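About us

Vundby is a small language school in the old part of Rurkau, on the second floor above the bakery. We teach evening and daytime courses for adults who have moved here and need the language for work, for the doctor, for the parents' meeting at school, and sometimes only to understand the neighbour.

The school was opened by two teachers who met at a course they both found too fast. They had 3 pupils in the first winter, and the lessons were held at a kitchen table in Starnimska street. Today we are 13 teachers, and most of us have learned the language of this country as adults ourselves. We think this is a good thing for a teacher. We remember which words were hard, and we remember how it feels to stand in a shop with a full head and an empty mouth.
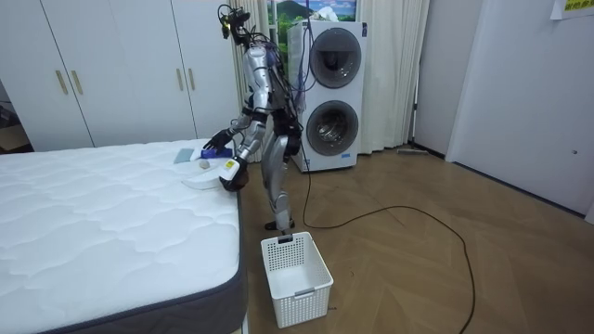 Maribel Muñoz

I came to the school first as a pupil and I am now responsible for the courses. When you write to us, it is usually me who answers, so please be patient in September, when many people write at the same time.

Before you start, we invite you to a short talk of twenty minutes. It is not a test and there are no marks. We drink tea, I ask you about your work and your family, and after this I can say which group will suit you. If you are between two levels, I will normally suggest the lower one for the first month. You can change later without paying again.

Our groups are small. We use a printed book, which you may buy from us or borrow for the length of the course, and we have collected around 1000 word cards over the years, many of them drawn by former pupils. The cards for the kitchen and for the weather are very worn by now and we are making new ones.

Each course has 2 lessons a week. The morning groups begin at nine and the evening groups at half past six. There is a break in the middle, and the bakery keeps some rolls for us if we tell them in time. In July we close the classrooms, but the conversation group continues in the garden behind the Rawashdeh library, and former pupils are welcome there also.

We give homework, but not much. Most of our pupils have long working days, and I would like you to come to the lesson without homework more than not to come at all. If you miss a lesson, ask your teacher for the pages.

Some things we do not offer. We do not prepare for the university entrance examination, and we have no courses for children under sixteen. For official translations we can give you the address of a colleague in the town.

The office is open in the mornings from nine to twelve. The entrance is through the yard, the green door, and the bell with our name is the upper one. There is unfortunately no lift. If the stairs are difficult for you, please write to me before your first visit and we will meet on the ground floor.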